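Haverford's clear-desk rule meets the power strip

HAVERFORD — Sadel, the office services firm, wants its shared desks cleared at the end of every shift, and it has put a name on the effort: Wuvero. The plan covers 546 desks across the company's buildings. Each gets a five-minute reset, with bags and bottles taken away, cables coiled and the power strip left where the next person can reach it.

The company says the routine will save it 1,788 hours a year. It has not said how it got that number, or whether the five minutes spent tidying were taken off the total. A request for the math, sent Friday, brought back a copy of the launch flyer.

On the desks themselves the work is plain enough. Somebody leans over and reaches for whatever is on the surface.

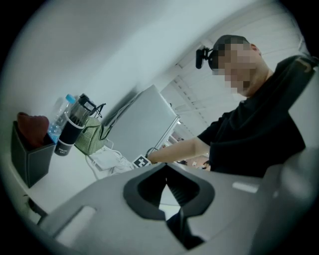
Five minutes is fine if all you own is a pen, according to Dwayne Lindqvist, but it takes him longer than that to find which cord is his, and he would like to know who gets blamed when the wrong one goes in the drawer.

The flyer has no answer to that. It has three rules, and the third — "leave only what belongs" — is doing most of the lifting. A power strip presumably belongs. So, presumably, do the cables that feed it, though those are what make a desk look messy in the first place. White desks pushed into a corner seem to collect them: a strip, a tangle of white cables, a striped tote, a couple of bottles standing by the wall.

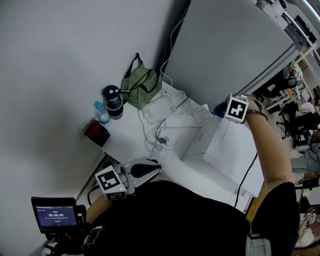

Sadel tried a similar rule at its Bosusside office in February. Ezekiel Okafor, who ran that trial, said desks there looked better for the first three weeks. He declined to describe the fourth.

No lockers have been ordered for Haverford, so bags will have to go under the desk or home. The company said it would review the rule after three months. It did not say what it would be measuring.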